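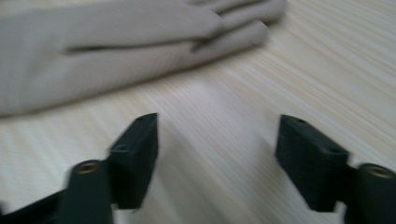
Treketley, Fri 15 May

So the gloves are out of the winter drawer and it's time to wash the lot before they go away until November. I used to throw everything in with the towels and then wonder why my knit gloves came out fit for a doll! My neighbor Lamai Yensuk set me straight on that, and I've done them her way ever since.

Turn them inside out first. Fill the sink with cool water, add a small squirt of dish soap (baby shampoo works too) and let them sit while you drink your coffee. Squeeze, don't wring. Rinse until the water runs clear, which always takes longer than I expect, then roll them up in a dry towel and lean on it with your elbows.

Dry them flat, please, and never on a radiator. Pull each finger straight while it's still damp and tuck the cuff back into shape. 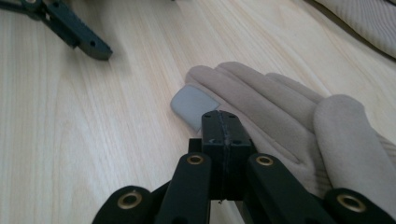

If you dry them on a wooden table like I do, put a folded towel underneath or you'll be asking me how to get rid of white rings next. (Mayonnaise, left on overnight, and yes the kitchen smells like a sandwich.)

Leather gloves are a whole other job and I'll get to those when I've found my saddle soap. For pilling, a cheap disposable razor works fine if you hold the knit tight and go slowly. I did 2 pairs last night in front of the TV and only nicked one thumb, the glove's, luckily. A stitch of matching yarn closed it right up.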